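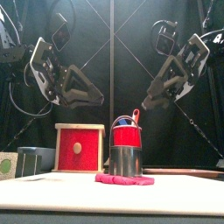 FOR IMMEDIATE RELEASE

Grivura Introduces Sturix Compact Kitchen Range for Shared and Small-Space Households

Tabletop storage box, stacking pots and kitchen cloths to ship to Usmani stores in September

WODSTEAD – Grivura, a supplier of household storage and kitchen goods, today announced Sturix, a range of compact kitchen items intended for apartments, student housing and other homes with limited cabinet space. The range covers a wooden storage box with a felt-covered front panel, a stainless steel pot, an enamel pot with a wire handle, and a cotton cloth for use under stacked cookware. All items are sold separately. They will be available in September at 13 Usmani home goods stores and from the Grivura warehouse counter in Wodstead.

Sturix replaces the company's earlier line of wall-hung kitchen racks, which will be withdrawn when current stock is sold. The racks required drilled fixings, and a growing share of Grivura customers rent their homes under leases that do not allow holes in the wall. Every item in the new range stands on an existing counter, table or shelf. No tools, adhesives or wall anchors are supplied or needed.

Storage box

The Sturix box has a light natural-wood frame and a front panel covered in felt. A round beige knob is fitted in the middle of the panel. The launch color for the felt is a bright red, selected to go with the red enamel pot. A dark green felt will follow if demand supports a second color.

The box is meant to stand flat with the felt panel facing the user. It was specified for small dry items that tend to collect on a work surface: twine, clips, measuring spoons, matchboxes, packets of seeds or spices. It is not intended for bread, produce or anything damp, and it is not rated to carry cookware on top. Grivura advises placing the box beside a pot stack, at a distance that lets the pots be lifted without brushing the felt.

Felt was chosen for the front panel after a comparison with painted and oiled wood. The painted samples marked quickly when knocked by pan handles. The oiled samples held up better but varied in color from one batch to the next. Felt adds a step to assembly, as the cloth must be stretched and glued before the knob is fitted, but it conceals light contact marks and can be replaced. Replacement panels will be sold as a spare part.

Care instructions for the box are printed on the underside of the carton. The frame should be wiped with a barely damp cloth and dried at once. The felt should be brushed with a soft, dry brush. Water should be kept off the felt, and the box should stand clear of burners and ovens.

Pots

The larger part of the range is cookware. The stainless steel pot is cylindrical, with straight sides, and has a polished outer surface. The enamel pot is red with a white rim and carries a thin, dark wire handle that arches over the opening.

The two were developed for storage as a vertical stack, with the steel pot at the bottom and the enamel pot on top of it. Many stacking sets place one vessel inside the next, which saves height but brings rims and inner surfaces into contact. Enamel can chip at the rim when this is done repeatedly. In the Sturix arrangement the enamel pot rests on the steel pot, and its white rim touches nothing. The wire handle may be left upright or folded down, depending on the height of the shelf above.

The resulting stack is taller than a nested set and takes up less width than two pots placed side by side. Buyers with low shelves should measure before ordering. Grivura recommends that the stack be kept to these two vessels. Other manufacturers' pots can be used in either position provided that the base of the upper pot sits level and does not overhang the lower one. The steel pot should be empty when it is used as the base of a stack, and both pots should be fully cool and dry.

Neither pot should be moved while the other is on top of it. The upper pot is removed first, by its body or by the handle, and the lower pot is then lifted with both hands. This sequence is shown on a card packed with each item.

The enamel pot should be washed by hand with a soft sponge. Metal scourers will dull the surface. The steel pot can be washed by hand or in a dishwasher, although hard water may leave spotting on the polished exterior. Spots can be removed with diluted white vinegar followed by a rinse.

Cloth

The fourth item is a plain cotton cloth in pink-magenta. It goes under the bottom pot and has two uses: it limits scratching of the tabletop, and it reduces noise when a pot is set down. The cloth does not have to be folded or laid flat for the second purpose, and in trials most households simply left it bunched under the pot. Where the stack will be left for long periods, smoothing the cloth gives the pot a more even footing.

The cloth is not a potholder or a trivet. It has no heat-resistant layer and must not be placed under a pot taken directly from the burner. It can be machine washed at warm settings with similar colors. Some dye loss should be expected in the first wash.

Household trials

Grivura placed pre-production samples in homes in and near Wodstead for six months before fixing the specification. Participants were given no layout to follow. They were asked to keep the items in daily use and to note where each piece was stored at night.

Three changes resulted. The knob on the box was enlarged after several participants found the first version hard to grip with wet or floured hands. The cloth, which had been planned in off-white, was changed to a stronger color that shows stains less and is easier to find in a mixed load of laundry. A lid for the enamel pot was dropped from the launch range, as the sample lid rattled against the wire handle. Work on a revised lid continues and no release date has been set.

"People kept the pots on the table when we had expected them to go into a cabinet," a Grivura spokesperson said. "That affected the finish we asked for on the outside of the steel pot, and it is the reason the box and the enamel share a color. The items are in view most of the time, so they have to be tolerable to look at."

Participants also reported that the box was more often used for non-kitchen items than planned, in particular keys and charging cables. The printed instructions have been reworded accordingly and now refer to small dry items in general.

Packaging and spare parts

Each item ships in a single-wall cardboard carton with paper padding. The cartons contain no foam or plastic film. The enamel pot carton has a reinforced upper edge to protect the rim in transit, following breakage in an early test shipment.

Spare knobs, felt panels and wire handles will be stocked in Wodstead and can be ordered by mail. The handle can be changed at home without tools. The felt panel is supplied with the felt already attached, and fitting takes a few minutes with a screwdriver. Fitting instructions are included with each part.

Availability

The first production run consists of 500 storage boxes and roughly 2000 pots across both types. Cloths are made to order in larger quantities and are not expected to run short. Usmani stores will receive stock in September, with a second delivery planned for November. Stores will display the box and pots on an open table so that shoppers can handle the pieces and check the height of the stack.

Prices will be confirmed to retailers in August. Existing owners of the wall-hung racks can continue to order brackets and hooks until remaining parts are exhausted.

About Grivura

Grivura designs and distributes storage products and kitchen goods for small homes. The company is based in Wodstead, where it operates a warehouse, a trade counter and a parts service. Its products are sold through independent hardware dealers and through Usmani home goods stores.

Media contact: Grivura press desk, Wodstead. Product samples, care cards and dimensional drawings for the Sturix range are available to trade publications on request.

– END –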